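Gallery: Teaching the Arm by Hand, Irnstead Workshop
Posted 4/24/22

Zinorlow has been running block tasks at the Irnstead site since the start of the year. The operator guides the arm by remote control, the wrist camera records, and the recordings go to Fastaler for training. We collected 407 demonstrations for this task. Anything where the operator lost the block and started over was kept but labelled separately.

The task is simple on paper. Pick up a cube, lift it clear of the others, carry it across and set it down. New operators usually get a usable run by their second session. Most of the trouble is in the approach, when the fingers have to come down on either side of the cube without nudging its neighbours.

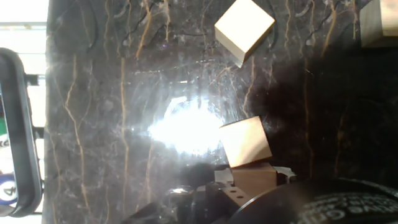

Operators are asked to pause for a moment after the lift before they move sideways. It makes the recordings easier to cut into segments later, and it gives the grip time to settle. We tried leaving the pause out for 54 runs and the segmenting script put the lift and the carry together in most of them.

The polished dark marble is harder on the camera than the grey mat we used before. Overhead lights reflect off it as a white patch, and a broad shadow falls across part of it. We kept the lights as they were. The Yeoh controller lets the operator slow the arm down for the last bit of travel, and most of them use it near the glare.

Light-coloured cubes show up well against the stone. Darker ones are harder to judge once they go into shadow, so the operators tend to rely more on the side monitor for those.

The next batch starts in May, with stacking added and a target of 1000 runs. We'll put up another gallery once the labelling is finished.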